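Notebook, shoe tidying, May
Written by Zamfira Ghiță, for myself and for whoever takes the bench after me

The question from Galdale is still the same one: can a machine put away the shoes in a family hallway? They don't ask about folding laundry any more, they gave up that idea in the winter. Shoes they consider easy. I consider shoes medium.

Setup. Square table, the small red chair at the back, two pairs of children's shoes. One pair is sneakers, dark with white and a yellow tab at the heel. The other pair is lavender and small. Both hands hold a gripper and the person does the work only through the jaws, no fingers on the shoes. The goal for the policy is simple to say: each shoe next to its partner, toes in one direction, the lavender pair under the chair.

Garnley asked me why we don't use adult shoes. An adult shoe is heavy and stays where you leave it. A light one slides away when the jaw touches it on the side, and then the second hand has to go and hold it. I want to see this in the data.

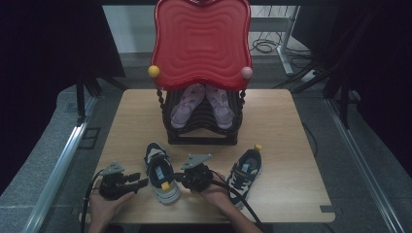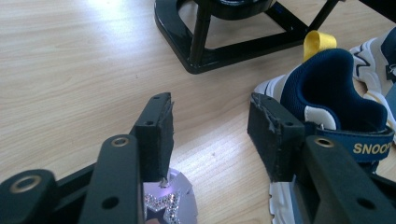
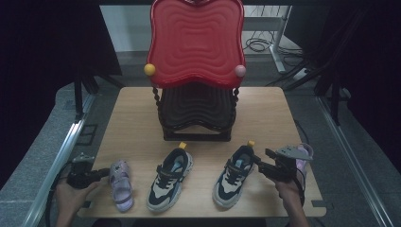
Same table in all three. First: lavender pair under the chair, sneakers still at an angle to each other. Second: view from one gripper, rhinestone star between the fingers. Third: one lavender sandal in the row with the sneakers.

Notes on grasping.

The heel tab is the best place for a sneaker. It stands up, it is yellow, and the jaws can close on it from above. But a shoe lifted by the tab hangs with the toe down and turns, so it must be put down slowly, toe first. Holding by the side of the collar gives better control and needs more space around the shoe. When the two sneakers are close together there is no space, and one has to be pushed away before.

The lavender ones have no tab. With open straps there is the danger that one jaw goes inside the strap and stays there. I wrote this already in the Siltley report and I write it again. A person feels the strap and goes back. The policy we have now doesn't go back, it pulls.

The shiny surface is a separate problem. The highlight on the purple moves when the gripper moves, and the depth estimate jumps with it. I would like to try with the lamp turned to the wall.

Numbers. Boersma promised us 2,000 demonstrations before they want to see a trained policy. We have 116 that I would keep. I threw out 19 where the operator corrected the toe direction with a bare finger — understandable, but not usable.

My opinion for now: one sneaker, alone on the table, yes, a machine can do it. Two pairs mixed, with left and right to decide, not yet. Deciding which shoe is left is easy for the camera from above and hard from the gripper, where one sees only a heel and a piece of strap.

To do:
Foam on the finger pads, check it and order new.
Ask Siltley if "under the chair" may be counted when the toes stick out.
Try the sneakers with the straps open.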